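Trirkow Desk: newsletter software for small newsrooms

By the Trirkow product team
26 Oct 2024
14 shares | 3 comments

Trirkow Desk is for local publishers who started a newsletter as a favour to the neighbourhood and now have 1,108 subscribers, most with opinions about parking. It handles the writing, the sending and the sorting of replies. You still have to go to the council meeting.

The Ollton plan covers up to 1,000 readers and one editor. The Randale plan adds more editors, paid memberships and a second language, so the Spanish edition no longer has to be pasted together at midnight. 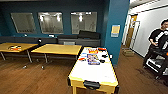
Can I bring my list over from another service?

Upload it as a spreadsheet and Desk will match the columns, flag duplicates and keep your unsubscribes unsubscribed. They meant it.

Replies land in a shared inbox, where you can tag them as tips, corrections or poems. We added the last one in June after the Peñalver Courier asked for it — twice.

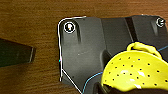
Dark grey panel on a wood-grain tabletop

Pricing is by the month, in dollars: 70 for Ollton, 200 for Randale. There's no set-up fee and no colourful pop-up asking if you're sure you want to leave. Cancel from the billing page and your archive stays online for a year.

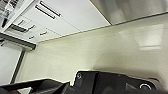
White cabinets with dark handles

Desk runs in any current browser. It doesn't write your stories, and it will not suggest an emoji for the subject line.

Related items
Trirkow Tip Line
Reader survey templates
Membership add-on for Randale
Moving your archive to Desk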